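I bought the Grendix mini refrigerator in September, for the small room where I work and sometimes sleep. The kitchen is two floors down and I was tired of carrying milk up and down the stairs. I looked first at a Fekico model, but the door shelf was too low for a one-liter bottle, so I paid a little more.

The good things first. It cools well. I put in water at room temperature in the evening and by 7 in the morning it was as cold as I like it. The shelf comes out easily for washing, and the dial turns without force. My neighbor Liis Kuusk has the same one and keeps only insulin and yogurt in it, and she has no complaints.
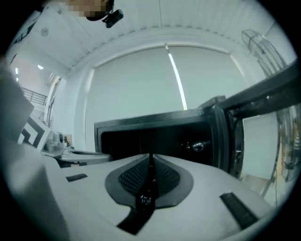 Door open, next to the shaded window.

Now the noise. The compressor starts every 30 minutes and runs for a while with a low hum. In the daytime I do not hear it. At night I hear it very well, and for the first week I got up and switched it off, then forgot to switch it on again – so I threw away some good cheese. A piece of thick felt under the feet made it better. I would not put it beside a bed.

The manual is thin and the English in it is worse than mine. It does not say how much space to leave behind the back wall. I wrote to the shop, and Ivars Vanags answered the same day that 19 centimeters is enough for any wall. This seems a lot to me, but I did it.

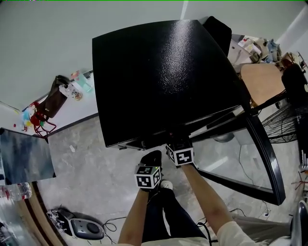
The black top is glossy and has a texture.

Defrosting is by hand. I do it when the ice gets thick, and it takes one evening with a towel on the floor.

I give four stars. The fifth is for a quieter one, if they make it.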